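The drawer of single chopsticks

Last updated: 20/08/2026

When I moved to Holtthorpe, I brought two suitcases and one long box with chopsticks. I did not plan to own so many. In my family every person had their own pair, and when a pair lost one stick, the other stick went to the back of the drawer and stayed there. My mother never threw them away. I have the same habit now, and in April I finally took the whole drawer out and put everything on the kitchen table.

The plan was simple. I wanted to find the pairs, oil the ones that were dry, and decide what to do with the rest. It took me two evenings. I had forgotten how similar a brown stick and another brown stick can be under a kitchen lamp, and how different they become in the morning.

If you also want to do this, lay a striped cloth on the table first. I learned it from the woman who sells tableware at the Plullum market. The stripes give you lines to follow, and you can see quickly if one stick is shorter or if it is bent a little. Leave a space between the sticks, with all the thick ends on the same side. On a plain table they roll, and after some minutes you have a pile again.
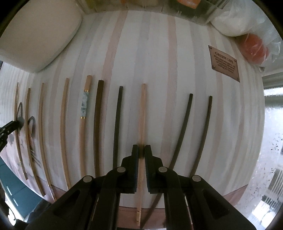

I sort by the tip before I sort by color. Color changes with washing and with sun, but the tip keeps its shape for a long time. Some tips have small rings cut into the wood, which help to hold noodles. Some are smooth and pointed, better for fish. If two sticks have the same wood but one has rings and the other has none, they were never a pair, even if they lived together for years.

After the tip, look at the top. Round or flat, wide or narrow. A flat top is often from a thicker stick, and thick sticks are comfortable for people with big hands. My father liked them very much. I find them tiring, so I use them for cooking, to turn dumplings in the pan or to mix an egg.

Then there is the question of decoration. Decorated chopsticks are the ones we receive as presents, and in my house they were always for guests. I think this is a pity. A nice pair that waits in a box for a guest gets old in the same way as a pair on the table. But they need more care, especially where metal meets wood. Water likes to stay in that place. I wipe them with a cloth immediately after the meal and I do not leave them standing in a cup.

For plain wood I am less strict. Warm water, a little soap, a soft sponge, and then I let them lie flat on a towel until the next day. The dishwasher is too hot for them. A few times every year I rub them with Rewi oil, which is sold in a small bottle for cutting boards and is safe for food. You need only one drop for each stick. The first time I used too much, and dinner had a smell of furniture.

Wood also bends. Bamboo bends less in my experience, but a thin stick that dries in a strange position will keep that position. You can try to make it straight again under a heavy book. It worked for me with one stick and failed with three others — maybe the book was not heavy enough.

What can you do with the singles? The easiest answer is to make new pairs. Choose two of almost the same length and the same weight, and do not worry if the colors do not match. A light one with a dark one is even practical, because at a table with many people you will recognize yours. Children enjoy choosing them.

Others go to the garden. A chopstick is a very good support for a young tomato plant or a pepper, and it is the best tool I know to make a hole for seeds. The oldest ones I keep under the sink for cleaning the narrow parts of bottles.

A shop in the old town, Deltatar, has a basket near the door where people leave single sticks and take others. I counted more than 245 in it on my last visit, because I am that type of person. I left five and I took one home. It is dark, quite thin, and almost the same as one that has been alone since my student years. The length is a bit different. I eat my rice with them every evening now.

Comments

I do the light and dark pairing too! My kids fight over who gets the dark ones though.

What do you do with lacquered ones? Mine are peeling at the tips and I'm not sure they are safe to eat with anymore.

Reply from the author: I would stop eating with them when they peel. Mine went to the garden.

Is the basket at Deltatar still there? I have a whole jar of singles and I'm in Holtthorpe next month.

Walnut oil works fine as well, but ask your guests about nut allergies first.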